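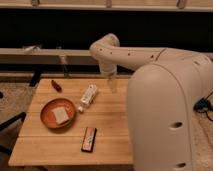
The plank table with the orange bowl and a white tube.

Last updated 4th July

Small-things swap fills the reading room in Lesach

If you have a drawer at home that won't quite close, the Lesach reading room has the table for you! The Small Things Swap opened in June as a one-afternoon trial, and it has gone over so well that it will now run through the summer — same room, same lovely old honey-colored table, and the same simple rule that whatever comes in should fit in one hand.

Dorottya Dobos came up with the idea after clearing out her hall closet at home. She had planned to put everything in a box and leave it on the curb, but a neighbor spotted something in it she had been hunting for all spring, and the two of them ended up sorting the whole box together on the front step.

"I had so much fun that I wanted to do it again with more people," Dobos said. "You look at a thing differently when somebody across the table wants it."

The first afternoon drew 35 people, which is a wonderful turnout for a room that seats 50 and usually hosts the chess club. People came from Prusov too, and one family stayed from the opening until the lights went off. Bathroom odds and ends, kitchen sponges still in their wrappers, buttons, bookmarks, birthday candles and travel-size everything changed hands, and what was left over went home with whoever brought it.

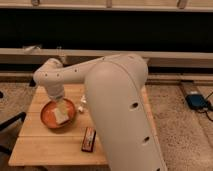

The bowls have turned out to be the best part of the setup. Dobos likes them round and shallow, so that a small item doesn't disappear at the bottom, and she asks people to put just one or two things in each. Packaged snacks are welcome as long as they're sealed and in date, and they can go right on the wood. Anything homemade should stay home this time, though there is talk of a separate baking table in the fall (yes, please!).

Swappers sit down in groups of seven and take turns choosing. If two people want the same thing they talk it over, and so far that has led to a lot of laughing and at least one offer to share a bottle of hand cream week by week. You don't need to bring anything to join in, and kids are welcome with a grown-up.

The Arnska stationery shop has given a stack of paper bags for carrying things home, and Kikuchi, the tea place next door, is keeping its counter open late on swap days. Their iced barley tea is very good after an hour of bargaining over shoelaces.

The next swap starts at 2 p.m. and runs until everyone has had a turn. Dates for the rest of the summer are on the reading room door, along with a list for anyone who can help set out chairs. Dobos would also be glad to borrow a few more shallow bowls — write your name on the bottom and you'll get yours back at the end of the day.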